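Stuststead workshop members near the end of a two-year arm build

Tuesday, May 23, 2023

Members of the shared workshop in Stuststead have started floor trials of a robot arm and hand they have been building on club evenings. The arm, known in the workshop as Paton, is meant to pick up small things from the ground for people who find it hard to bend.

Work on it began in November, the year before last, with a bench-top wrist and a single finger. The members have kept the cost down to £2000, most of which went on motors and the control boards. The shell parts were printed on the workshop's own machines, and the longest of them took two nights.

The group followed a set of open plans called Plirnska for the shoulder and elbow, then drew up their own hand when the published one proved too weak to hold a door key. It went through 4 versions before they settled on the present one. The third version could close properly but would not open again without help, and it now hangs on a hook above the lathe.

Control is by a program the members call Song. It takes a video picture from a small camera at the wrist, works out where an object is lying and moves the arm over it. A person at the laptop has to confirm each move, and there is a stop button on a long lead. The workshop's rules say that no powered machine may run without somebody at the button, and the arm is no exception.

The trials were moved down to the floor this spring. On the bench, members had been setting things out in neat rows, and they felt this was making the job too easy. Carpet is also harder for the fingers, which tend to catch in the pile when they come down too low. The arm now stops short of the floor by default and is lowered the last part in small steps.

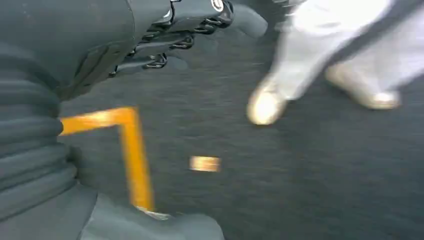 Speed is the main thing still to be sorted out. The arm can swing across its working area quickly, but the wrist camera then sends back pictures too smeared for Song to use. One taken over the grey carpet shows the hand above a small gold-coloured piece, with an orange-yellow L-shaped strip to one side and a pair of pale shoes beyond, all of it blurred. The members have tried a faster shutter setting and more light over the floor. For now they have the arm pause before each picture, and that adds a good deal of time to every pick.

The cable lacing along the sides of the fingers has been another slow job. It has to be done by hand, and if one side is pulled tighter than the other the finger bends off to the left or right. Two members redid it over the Easter break using a thinner cord.

The group plans to log 100 pick-ups in a row before letting visitors try the controls. The arm is 135 cm long at full stretch, so part of the floor will have to be roped off when that happens.

Drawings for the hand will be put in the workshop's shared folder once the wrist mount has been finished. Anyone wanting to see the arm running can come along to the regular open evening. Parking is at the rear, and the side door should be used while the front step is being repaired.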